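Brallis Recipe Cards: data card

Contents
What is in the set
Where the cards came from
Files
Fields
How the cards were typed up
Units
Known problems
Splits
Reuse
Changes

What is in the set

Brallis is a set of 581 handwritten and typed recipe cards, transcribed into plain text and tagged by dish, main ingredient and cooking method. Most are baking and preserving recipes. There are also soups, casseroles, pickles and a handful of things that are not food at all, such as a hand cream and two recipes for wallpaper paste. Those carry the tag "household" and can be filtered out.

The set is meant for people who work on reading old recipes: matching ingredients, converting units, finding copies of the same recipe under different names. It is too small to train anything large on its own.

Where the cards came from

The cards come from four boxes. Three were bought as one lot at an estate sale in Plundemham, and the fourth, the Mackay box, was given to the project later. The Mackay box holds 204 cards and is the only one with its original dividers. The dividers are recorded in the field box_section, which is blank for everything else.

Few cards are dated. From the printed forms on the backs (feed store receipts, church bulletins, a bank calendar) the Plundemham cards look to be mostly from the 1940s through the 1960s. The Mackay cards are probably later. Treat any date in the decade_guess field as a guess.

Files

cards.csv holds one row per card
ingredients.csv holds one row per ingredient line, linked by card_id
units.csv is the conversion table described below
notes.txt has remarks from transcription that fit nowhere else
splits/ has the train, dev and test lists

All files are UTF-8 with Unix line endings. Commas inside fields are quoted.

Fields

card_id: letter for the box, then a number. M is Mackay. A, B and C are Plundemham.
title: as written, spelling kept
title_norm: lowercased, spelling fixed, possessive names removed ("Aunt's Best Dill Pickles" becomes "dill pickles")
body: the method, line breaks kept
dish: one tag from a closed list of 45
method: bake, boil, fry, can, chill, none
hand: a code for the handwriting, or "typed"
box_section: divider label, Mackay only
decade_guess: see above
legible: yes, partly, no

In ingredients.csv the raw line is always kept next to the parsed one. If the parse looks wrong, trust the raw line.

How the cards were typed up

Each card was typed once from a scan and checked once against the card itself. Crossed-out words are kept in double square brackets in the body. Words that could not be read are marked with a single question mark in parentheses. Notes in the margin go at the end of the body after the word MARGIN.

Spelling was left alone everywhere except title_norm. That includes "receipt" for recipe, "oleo" for margarine and several ways of spelling "zucchini."

The scans are not part of the release. Some cards have phone numbers and street addresses on them, and blacking those out by hand was more work than we could take on.

Units

The cards use cups, spoons, pounds and pints, along with "a lump," "butter the size of an egg," "a 10-cent box" and "enough." The table units.csv gives a metric value where one can be defended. Where it can't, the value is empty and the field vague is set to 1. Please don't fill these with an average. An earlier version did that for "one can" and it made a mess of the soup recipes.

Oven temperatures are given as written. "Quick oven" and "slow oven" are not converted.

Known problems

14 cards are missing their second side. The recipe stops partway and the legible field says "partly," even when the first side is perfectly clear.

Box B got damp at some point. Its ingredient lists have more gaps than the others.

Fudge is badly overrepresented.

The handwriting codes were assigned by eye. Codes h3 and h7 may be the same person.

Some titles in Box C were copied from the Wilulon flour pamphlets, word for word in a few cases. These are marked in notes.txt, but the list is not complete.

Splits

Copies of the same recipe are kept together in one split, so a card in test should have no near twin in train. The matching was done on ingredients first and then checked by reading. If you find a pair we missed, open an issue with both card_ids.

Reuse

The transcriptions, tags and tables may be used and changed for any purpose with credit to the Brallis set. None of the canning recipes should be followed at home. Many of the times are too short by current standards.

Changes

1.2: fixed shifted columns in ingredients.csv, added vague
1.1: added the Mackay box in February
1.0: first release, Plundemham cards only
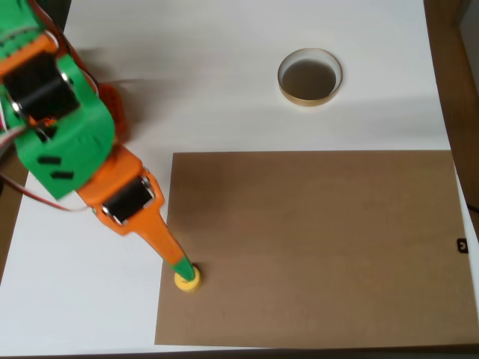
Version 1.3 will split "casserole" into smaller tags and leave every card_id as it is.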